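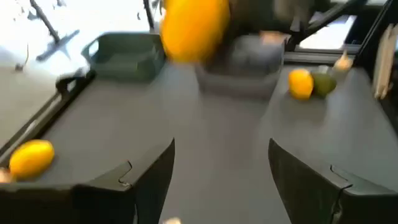 Detel Opens a Produce Sorting and Packing Room in Stetcombe

STETCOMBE, 01/03/2019 – Detel, the small grocery box company that has been bringing fruit and vegetables to kitchens in Stetcombe and Mostthorpe for the past 11 years, is very happy to announce that its new sorting and packing room is open and at work. The room took over from the old back counter at the end of February, and everyone at the company would like to say a big thank you to the customers who put up with a few late boxes while the tables were being moved.

Detel started out with a short list of deliveries and one folding table, and for a long time that was plenty. These days the company packs 155 boxes on a regular delivery day, and on the days before a holiday it can climb to 200. Anyone who has tried to sort that much fruit on a counter meant for making sandwiches will understand why a proper room had been on the wish list for so long!

Citrus and garlic were the first things to move in, mostly for the simple reason that they go into nearly every box Detel sends out. They keep well, they travel well, and customers write in to complain when they are missing (the garlic especially). Sorting is done on a flat table, one piece at a time, with plastic bins and trays set close by so that each kind has a place to go. Three yellow lemons together in a blue-gray bin, with limes and garlic bulbs still out on the dark mat next to it, is a very ordinary sight on a sorting table, and it gives a fair idea of how the work goes – lemons to their bin, limes to theirs, and garlic kept to itself. Pieces that are soft or marked are set aside for the kitchen and never packed.

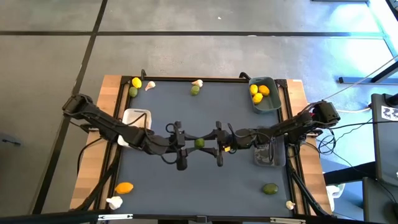

The limes get a little extra attention at Detel, and regular customers will know why. The company's best-loved product is the Phùng box, a weekly selection put together for people who cook a lot of soups, noodle dishes and dipping sauces at home, and it goes through limes at a remarkable pace. A small green lime like the one between the two grippers over the mat is the size the Phùng box calls for, and two go into every box along with garlic, fresh herbs and a printed recipe card. Larger limes are saved for the family box, where they tend to end up in pitchers of limeade once the weather turns warm.

"We wanted a room where a lemon could be looked at properly before it went to somebody's house," the company said in a statement. "It sounds like such a small thing, and maybe it is, but our customers open these boxes on their kitchen tables and we think about that moment a great deal. If the garlic is nice and firm and the limes are the right size, dinner is off to a good start."

The new room does not change prices or delivery days. Customers in Stetcombe will receive their boxes in the morning as before, and Mostthorpe deliveries will continue to go out in the afternoon. Bins and trays left on the doorstep will still be picked up with the next delivery, and Detel kindly asks that they be rinsed first and left somewhere the driver can see them.

Orders for the Phùng box, the family box and the smaller citrus and garlic bag can be placed at the Detel counter in Stetcombe or by using the order slip tucked into each delivery. New customers are always welcome, and so are suggestions for what to put in the boxes this spring.

About Detel
Detel packs and delivers boxes of fresh fruit, vegetables and herbs to homes in Stetcombe and Mostthorpe. The company is based in Stetcombe.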